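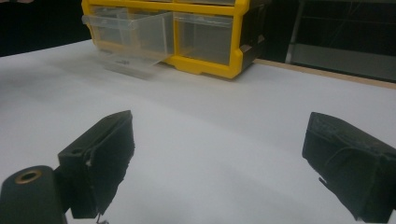

By the Grustham Mending Room newsletter editor

I had been hearing about the yellow drawers for months before I finally went over to see them. People who fix small things tend to get worked up about storage, and the woman who runs the parts table at our mending room in Grustham gets more worked up than most (she asked me to leave her name out, "or my sister will read it and want her drawers sorted too"). So one evening in July I brought two iced coffees and sat down at her white table to talk about screws. I had a wonderful time!

She used to keep everything in cookie tins. "I had 24 tins," she told me, "and every one of them had a bit of everything in it. You'd need one tiny screw for a pair of glasses and you'd be there with the whole lot tipped out on a towel." The tins went in the end, and in came a drawer organizer - bright yellow plastic with clear drawers, the sort you can spot from across any room.

I asked if she picked the color. She laughed at me. "It was yellow or gray, and I lose gray things." She says the clear drawers matter more anyway. She doesn't label them. She tried labels once, from a little Plasita label maker, and they peeled in the heat and turned up on her sleeves at the grocery store.

Sorting day took her 3 evenings. She started with the small screws, and then came the part she had been dreading, the wire.
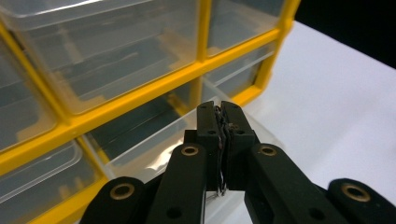
"Wire is the worst," she said. "It doesn't sit, it doesn't stack, and it grabs hold of everything else in the drawer." She keeps short bits that most of us would throw out, and she's stubborn about it. A bent little piece will hold a lamp shade clip together, or fish a bead out of a sink trap, or stand in for a zipper pull until you get to a store. Her rule is that anything shorter than her thumb goes, and anything longer stays. I have since tried this at home and my thumb is apparently too short, as I have kept all of it.

We got onto the table next, which I hadn't planned on asking about, but she had opinions. The old one at the Baluyot Street room was dark brown, and dropping a small screw on it was goodbye. "On white you see it right away," she said. "You can pull a drawer out, tip it a little, and whatever falls, you've got it." She wipes the top down before she starts and keeps her cup on the windowsill. Mine was moved there too, without a word, about a minute after I sat down.

She does count her stock once a year, and she had the last numbers on a scrap of paper in her apron pocket: 580 screws and 277 washers. Nuts she has given up on. "They came over from Brurnville in a coat pocket," she said, and I never did get the rest of that story.

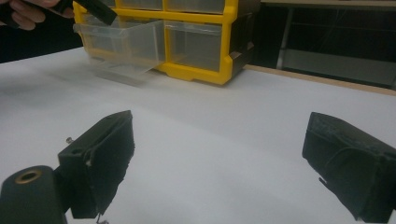

The yellow organizer in its place on the white table.

I wanted to know what she'd tell somebody starting out with one junk drawer and no patience. "Do the smallest things first," she said. "Everybody starts with the big stuff and then they're tired and the little screws go back in the tin." She'd also leave a drawer or two with nothing in them, for whatever walks in next week. And don't buy the biggest organizer in the store! She did that the first time, and it's under her bed with yarn in it.

The parts table is open from six in the evening, and she'll happily take your old cookie tins, full or empty.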